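Timow Opens Second Recording Room for Kitchen Task Examples

TROLLUM, May. Timow, a company which makes learning software for household robots, today announced that its second recording room is open in the Grulen building. The room is used to gather examples of everyday kitchen work, which will be the training material for the company's next model, called Ren.

In the room, people do the tasks themselves with a hand-held gripper that has a camera on it. No robot is needed during recording. The person opens a door, moves a glass or puts down a plate with the gripper, and the recording is later used to teach a robot arm the same movement.

The first room has given more than 2,000 recordings. After checking, 929 of them were accepted for the toaster oven tasks. The others were mostly too short, or the fingers of the gripper went out of view before the task was finished.

"We learned that a slow and clean recording is worth more to us than many quick ones," said Marisa Donati, head of data at Timow. "In the new room we ask each person to practice for one morning before we keep anything."

The work is divided into 3 groups of tasks: opening and closing doors, placing objects on a rack, and moving objects between two places on a table. The team has written 91 different starting positions for the objects, so that the model does not learn only one arrangement of the table. Syahrul Ong is responsible for this list and will continue to extend it during the summer.

"A kitchen at home is never arranged in the same way twice," said Ikhsan Wattimena, who leads the model team. "Our examples must show this also."

Timow will share a part of the recordings with university groups later this year. Groups which are interested can already write to Miyuki Sakamoto at the Trollum office.

A toaster oven with its door lowered, between the two fingers of the hand-held gripper:
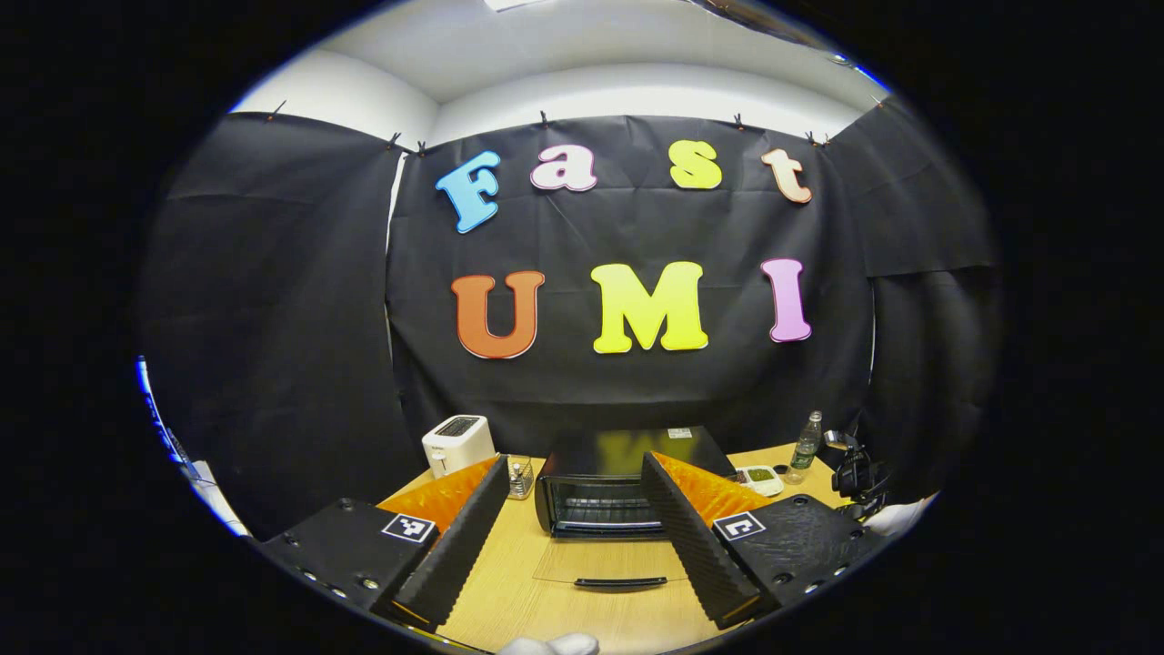 About Timow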